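Peltonberg Studio Adds Color Calibration Service for Food and Product Photographers

By Macario Barrera
January 6, 2026

Staleler, the commercial photography studio on the east side of Peltonberg, has opened a color calibration and proofing service to outside photographers. The service covers monitor profiling, camera profiling under the client's own lights, and contract proofs for cookbook, menu and packaging work.

The studio has run the same process internally since September, when it took over the cookbook account of the publisher Nollis. According to studio manager Bevan Bolger, the first set of page proofs for that account came back with reds and browns shifted toward orange. The fault was traced to a mismatch between the camera profile, which had been built under flash, and the continuous LED panels used for most of the interior pages.

The studio then rebuilt its profiles for each light source and each lens in regular use. A profile is now made at the start of a job from a target placed at the position of the dish, and a second reading is taken whenever a panel or a diffuser is changed. Files are delivered as 16-bit TIFFs with the working space embedded. Conversion to the printer's CMYK space is done only after the paper stock has been confirmed. 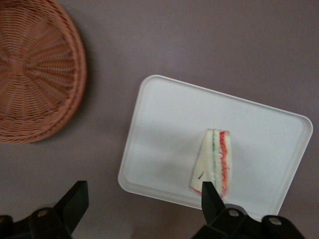
Bolger said that most of the complaints photographers bring to the studio come down to light sources that were mixed without anyone writing it down, and that a window left uncovered on one side of the set will undo a good profile. He added that the service will not correct files shot under unrecorded mixed light, although it will print a proof of them on request.

The proofing room is fitted with a viewing booth set to D50 and painted in neutral gray. Proofs are made on a pigment printer and measured with a spectrophotometer against a control strip of 52 patches. If the strip is out of tolerance, the sheet is discarded and the printer is linearized again before the job goes on. A signed label with the readings is attached to each sheet that passes.

Camera profiling is offered at the studio or on location. On location, the technician needs access to the set for one hour with the final lights in position and the ceiling lights switched off. Clients shooting in restaurants are asked to list the fixed lamps in the room in advance - color temperature alone is enough if the maker is not known. 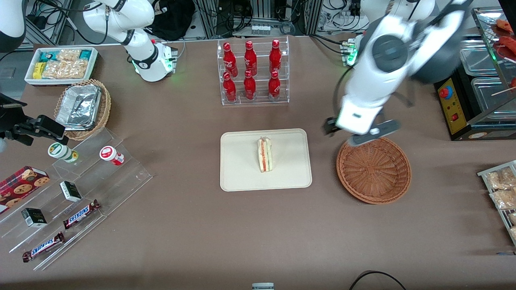
Monitor profiling is done only on displays that have been running for at least 30 minutes. Laptops are accepted, but the report will state the share of the target space the panel can show, and proofs will not be signed off on a laptop screen. Each client receives the measurement data together with the profile, so that the result can be checked by another lab.

The studio has also published its reference set, a library of 824 color readings taken from ingredients and cooked dishes under a single D50 source. It is meant as a check for retouchers working on skin tones of fruit, crusts and sauces, where memory tends to push saturation too high. The readings are given in Lab values and may be used without charge. Bolger noted that they are not a substitute for a target in the shot.

Turnaround for proofs is two working days. Bookings are taken through the studio, and Sveinbjörnsson, the print shop in the same building, will accept the signed proofs as contract proofs for offset runs of more than 2000 copies. Shorter runs go to its digital press, which has a separate profile.

Comments

rawconverter17
Does the location rate include a profile for each lens, or only one? I shoot menus with a 50 and a 90 macro and the 90 is visibly warmer.

Odile P.
We had the same orange shift on a bread book. Our printer blamed the paper for weeks. Good to see the readings published in Lab.

tabletop_tom
Two days is fine for books, too slow for packaging. Is there a rush option?

© 2026 Peltonberg Trade Notes. All rights reserved. | Contact the newsroom | Back to top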